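Stikari Student Robotics Project
Pre-Session Safety Checklist, Hand-Held Gripper Work
Form 8, November

1. Table stable, cloth lying flat. PASS
Comment: Recheck after the table is moved.

2. Pivot pins seated on both grippers. PASS
Comment: Check by hand before each run.

3. Finger pads secure and clean. PASS WITH NOTE
Comment: Pads to be wiped every 30 minutes. Students did not log the second wipe.

4. Food packets sealed. PASS
Comment: Split packets are to be discarded and entered on the Tilier sheet.

5. Power strip and cables clear of walkways. PASS
Comment: No extension leads may be added without approval.

6. Hands clear of linkages during closing. ACTION REQUIRED
Comment: The Tan group must repeat the pinch-point briefing before its next session.

7. No more than 2 operators at the table. PASS
Comment: Observers remain behind the operators.

8. Rest break of 10 minutes between runs. PASS

The completed form is to be kept in the Wurka binder until the end of term.

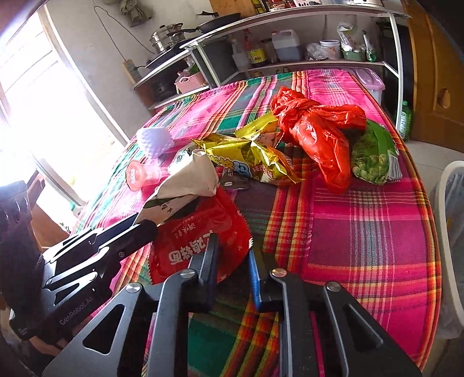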